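Cookies help us run the list archive. By continuing you accept our cookie policy. [Accept] [Settings]

Re: [grippers] left hand closes crooked after pad swap

On Hauwa Afolabi's message, January 2026:
> New pads went on both hand-held grippers last night and
> now the left one toes in at the tip. Same screws, same
> pads as the right. Do I redo zero, or take the linkage
> apart? It's at 2,540 cycles, if that matters.

Hi Hauwa,

Don't take the linkage apart yet! I did that in June and spent a whole evening hunting for a washer (under the fridge, of course). Back the pad screws off a half turn, close the fingers gently on something flat, then snug them up while they're closed. After that redo zero, fingers shut, and try some real things off the pile. I start with a flat one, a notebook or a card case, and go slow.

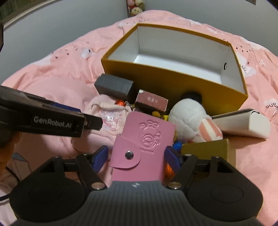
If the tips meet along the whole pad you're done, and I'd leave it alone until 3,000, when I do the pivots anyway. One tiny drop of oil per joint and wipe off the rest, please, that stuff creeps onto the pads and then you can't hold anything.

Soft stuff comes after the flat stuff for me. A pouch or a plush will squash and hide a bad angle, so I wouldn't trust it for the first check, but it's great for finding out if one finger is lagging.
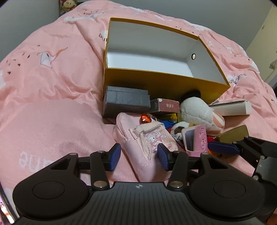 I do 100 open-close strokes after that and check the screws again. Mine always want a little more on the left, no idea why. Priit swears by threadlocker but I've never gotten around to buying any. Did you keep the old pads, by the way? I'd love to see how they wore.

Tarmo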